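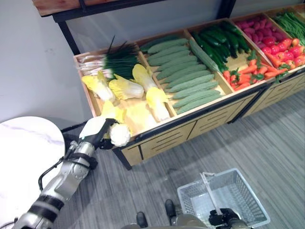
Nayara Bezerra wrote on 5/29/22:
> I read the Caldeira write-up twice and I still don't get why you train both arms as one policy. The right hand is only hanging on to a basket. Couldn't you script that side and save yourself half the data?

Hi Nayara, hi all,

Fair question, and we tried exactly that first! The scripted version (we call it Skiltier, don't ask) kept the right gripper closed at a fixed pose while the left arm did the shopping. It did fine when the left arm worked straight ahead. Then it had to reach along the shelf, the body leaned to get there, and the basket hand went along for the ride, because nothing had told it the body was moving. The basket ended up wherever it ended up, and the drop missed.

So Caldeira takes both arms, the body pose and all the camera views, and puts out one chunk of motion for everything together. We trained it on 2,000 teleoperated runs with vegetables from the produce shelf, the fake kind (my cauliflower has held up great). Over 12 test layouts the joint policy missed the basket on 2 and the scripted one missed on 7. Small test, I know, and I want a bigger one before anybody quotes it.

The part I didn't see coming was how much the wrist view matters. When I blanked it out at test time the reach to the shelf looked about the same as ever, but the placing got sloppy. My guess is that the head camera gives a decent idea of where the basket is and a poor one of where the handle bars are, and a bulky vegetable has to get past those bars. I haven't proved that, it's just what I'd bet on after watching way too many replays.
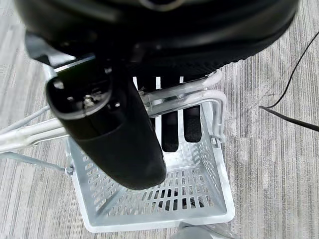 Gekum asked off-list whether a basket with a folding handle would make the whole problem go away. Maybe for placing, yes, but then the right hand has nothing upright to hold, and the carrying part is half of what we're studying. I'd still like to see somebody try it.

Code goes up in July with the Gatinberg layouts included. If you want the training configs sooner, write me directly and I'll send what I have, messy comments and all.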